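A morning at the Grorinow open day

We got to Grorinow just after the doors opened and I still managed to miss the first round of coffee. No matter! The visit was about the little display bays, and those I saw properly. Gresen, who ran the day, had let people wander in and out of the fit-out hall as they liked, and the hall holds 200 on a good day.

What I wanted to look at was the flooring. I'd read about grey marble patterns in the Eltix booklet and assumed they'd look flat once they were down. I was wrong – the veins go all over the place, some long and straight, others jagged like cracked ice, with cloudy patches in between, and the gloss picks up a lovely soft light.

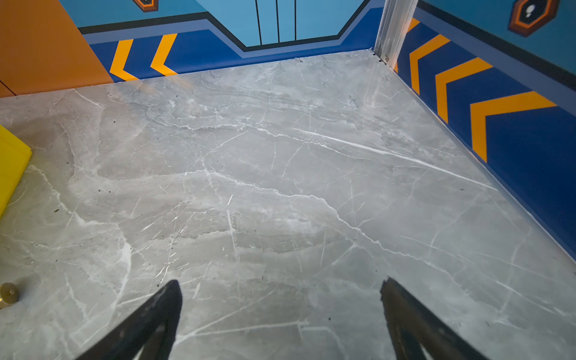 Grey marble pattern with white veining, yellow block at the left.

It does show the dust, mind you. If I had one of these at home I'd be round it with a cloth every evening. I'd still have it.

The walls are the other half of the fun. One side is orange with thin dark lines, the other blue with black stripes, and the two colours meet in the middle of the back wall. A darker blue trim runs along the bottom of the blue side with orange chevrons and tiny hexagonal bolts printed on it (I do love a bolt). Then there are the bits and pieces: a yellow tray, a screwdriver with an orange and black handle, a little green and orange toy car. My nephew would have moved in on the spot.

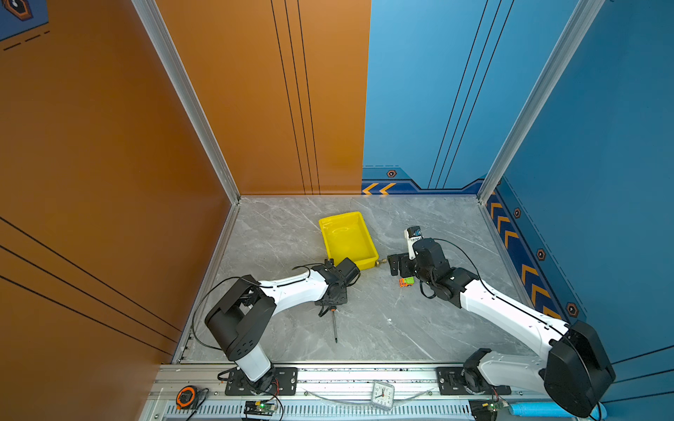 Do you need to book for the next open day?
Booking opens in August on the Grorinow page, and each ticket covers up to 4 people.

We finished at the Fujimoto stand by the exit, where I picked up far too many colour cards.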